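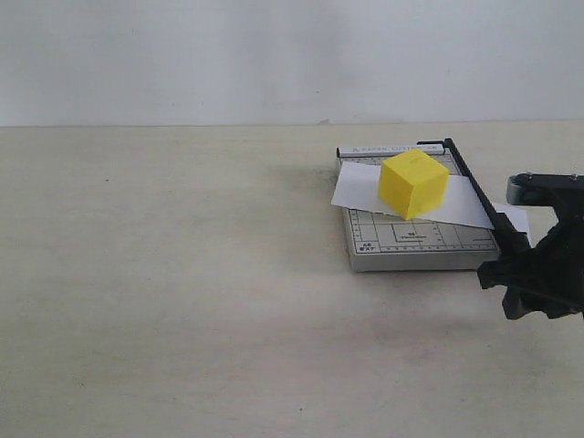 Step 2: Trim the sheets to A6

Clear everything off the cutting board first. Anything left on top covers the guide lines and can tilt the sheet.

Find the A6 mark in the lower-left corner of the board. It shares its spot with the 6"X4" label, so check which line you are using; A6 is 148 x 105 mm, slightly smaller than a 6 x 4 print.

Square the paper against the ruler edge, hold it flat and cut in one stroke. Cut no more than four sheets of 80 gsm at once. For 330 gsm card, cut singly.

Measure the first piece with a separate steel rule before doing the rest.

Step 3: Punch and bind

Keep the trimmed edges together and punch the left side.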